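Dunstan council wants you to put your toaster on trial

DUNSTAN – Residents who were hoping for shorter waits at the Vornlow transfer station are getting advice on toasters instead.

The station's new kitchen bench guide, posted to the town website on 8/20/23, asks households to check small appliances at home before bringing them in. It starts with the toaster. According to the guide, 377 toasters came through the small appliance bay last year, and 217 of those still heated when plugged in. The town takes this to mean that people are throwing out perfectly good machines. It may also mean that people are tired of toasters that burn one side of the bread and leave the other white, a possibility the guide doesn't raise.

The advice itself is harmless enough. Unplug it, let it cool, tip the crumbs into the sink or the garden, wipe the outside with a damp cloth, look down the slots. Keep metal out of them. If the cord is frayed or the plug is scorched, leave it unplugged and bring it in. Anyone who has owned a toaster for longer than a month will have worked most of this out without help.
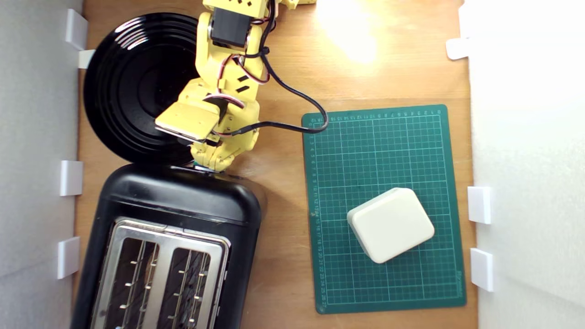
A black two-slot toaster with a plate and cutting mat on a wooden surface.

What has irritated some residents is the price. The guide was put together by Distmont, a consulting firm from Avville, under the same contract that was supposed to look at opening hours and the lineup of cars on the access road. The opening hours have not changed. The lineup, on the morning this paper drove out to have a look, went back past the gravel pile and the old weigh scale.

Asked how much of the contract went to the guide, the town said in an email that it does not break down costs by deliverable. Asked whether anybody had tested the advice on actual households, it said feedback had been positive and would be reviewed in November. It did not say how much feedback there had been, or who had given it.

There are 4 steps to the bench check, and most of the trouble is with the third. The first two cover unplugging and cleaning. The third tells people to run the toaster empty on the middle setting and watch that both slots glow evenly. That is fine for a machine with a plainly marked dial. On plenty of toasters the browning marks are tiny, pale and half rubbed off, and the guide has no picture of a dial at all. It says to choose "a moderate colour," then moves along to storage. 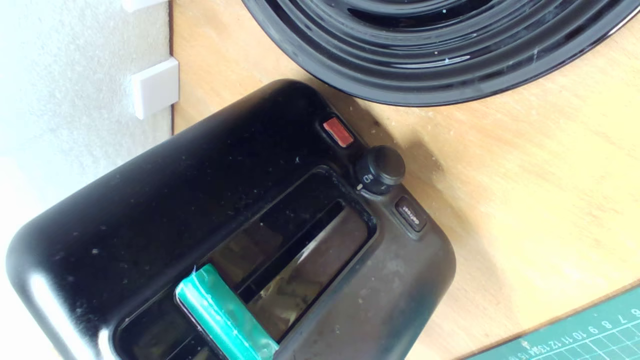
Crumbs get a whole page. The guide claims that a toaster emptied once a week will last four years longer than one that isn't, and gives no source for the number. We asked Distmont where it came from and were sent a second copy of the guide. It is a surprisingly exact figure for something that must depend on the bread, the toaster and how often the kids make crumpets. Emptying the tray is still worth doing. Old crumbs smoke, and a glossy black finish shows every speck of dust, which is reason enough for some people.

The fourth step is the decision: keep it, give it away or bring it in. Giving it away turns out to be the weak spot. The town's own reuse shelf stopped taking electrical items in the spring, and the thrift store on the main street has a sign on the door saying it does not want toasters, kettles or irons in any condition. A household that follows the guide to the letter and ends up with a clean, working toaster it doesn't want has nowhere in Dunstan to take it except the small appliance bay, where it will be counted among next year's perfectly good machines.

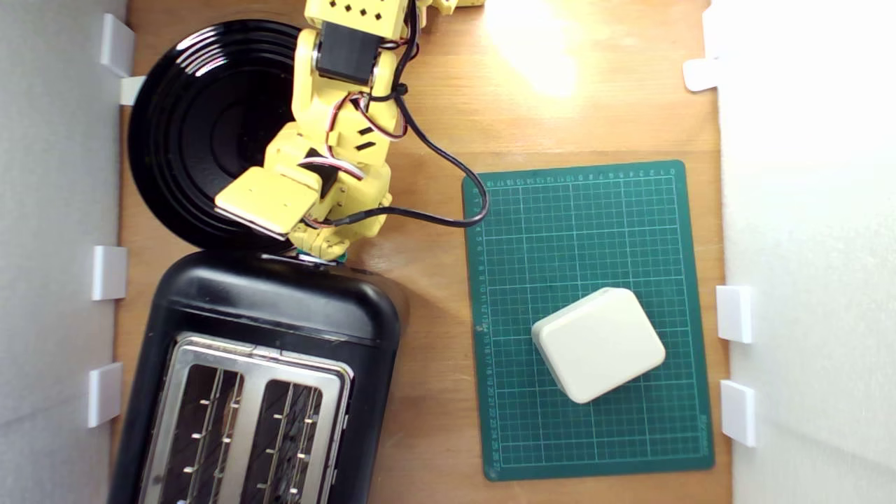 The town says it is "exploring partnerships" on that front. It used the same phrase last year about the mattress pile, and the mattress pile is still there, under a tarp.

A second guide, on kettles, is planned under the same contract. The town would not confirm whether it will include any advice beyond descaling, and it had no date for a decision on weekend hours at Vornlow.

The toaster guide can be read on the town website, or picked up on paper at the library and the town office. The station asks that residents bringing in small appliances wrap the cords and keep them separate from scrap metal. Toasters should be emptied of crumbs first, and staff say they will turn back any that aren't, though none had been turned back when we asked.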